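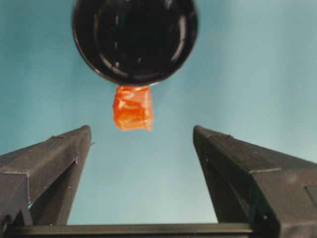

*By Didier Langlois – Workshop & Kitchen Tips, August 16, 2021*

I have had the Cliltum helper arm clamped to the end of my workbench since June, and enough of you have written in about it that I thought I'd put my tips together on one page. It comes as a kit (mine took 13 evenings, but I stop for tea a lot), and the Tirkis service plan is sold separately. I'll get to that.

First, the fingers. They are dark gray and open into a good wide V, and they like something with a bit of room around it. If a small, crinkly orange piece is hanging under a round black thing, with clear space below, let the arm come up from underneath with the fingers spread, and don't close them until the piece sits between the tips. I was forever closing too early in the first week!

Second, the background. Shiny wrappings and glossy black surfaces throw back little glints, and the wrist camera on my arm gets fussy about them. A plain, even surface behind your work helps more than any setting I tried – teal-blue does nicely, and an old painted board would be just as good. Keep your lamps soft and off to one side.

Third, cleaning. Printed fingers have fine ridges along their edges, and flour or sawdust will settle in there if you let it. I go over mine with a dry toothbrush every 40 runs. Please don't soak them. Check the seams while you're at it, and snug up the screws by hand.

Now, the service plan. For 9 dollars a month Tirkis will send replacement finger pads and answer the phone, and the woman I spoke to was very patient with me. If you only use the arm on weekends I'd skip it and buy the Pollock pad set when you need one. A busy kitchen is another matter, and there I'd sign up.

The kit itself is 200 dollars without the clamp. Mine is an old Irkel clamp from the garage, and it holds perfectly well with a scrap of felt under the jaw.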